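Two-armed robot back at work in Terbridge after wrist repairs

The two-armed robot at the Norberg workshop in Terbridge is running again after a fortnight of repairs to both wrists, the workshop said on 17 September 2021.

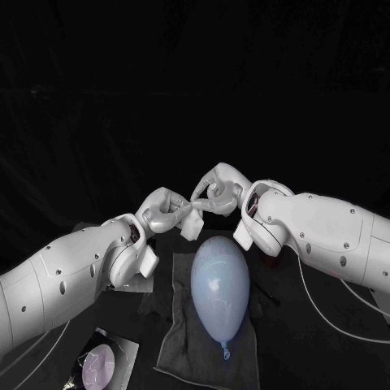
The machine was stopped at the end of last month when the left hand began to drift during long jobs. Technicians first suspected the fingers, which had been replaced in the spring, but the fault was traced to a worn connector inside the wrist. The same part on the right side was found to be going the same way, so both were changed.

Solène Rolland, who runs the maintenance bench, said the connector itself cost very little. Most of the time went on getting to it. "You have 32 screws to take out before the shell will come off, and they are not all the same length," she said. "We now lay them out on a marked card. The first time we didn't, and we paid for it."

After the connectors were fitted, each arm had to be set up again from scratch. The joints are moved one by one to a known position and the readings are stored, then the two arms are checked against each other. Rolland said the second step takes longer, as a small error at the shoulder becomes a large one at the fingertips.

The final checks are done with soft and light objects, among them cloths and balloons. A small cloth is used to see whether the two hands can hold the same thing without pulling against each other. A balloon shows up a heavy touch at once. The workshop's rule is that a hand which bursts one goes back to the bench, whatever the readings say.

According to the repair log, the robot had done 845 hours since its last full service. The supplier, Gashi, asks for a service every 1,000 hours, but Norberg has decided to bring that forward and will now open the wrists at every 597 hours. The odd figure comes from the workshop's shift pattern, which would otherwise put the work in the middle of a run.

Cables have also been looked at. The technicians found that a cable left too tight can tug at the arm when it reaches across the table, and that one left too slack can catch under it. They have settled on a loop long enough for the full reach and check it at the start of each shift.

The bill for the repair came to roughly £403, not counting labour. Spare connectors have been ordered from Zotow, a parts dealer, and two sets will be kept on the shelf.

A full service, including the shoulders and the elbow joints, is planned for December. The workshop expects the robot to be out of use for four days.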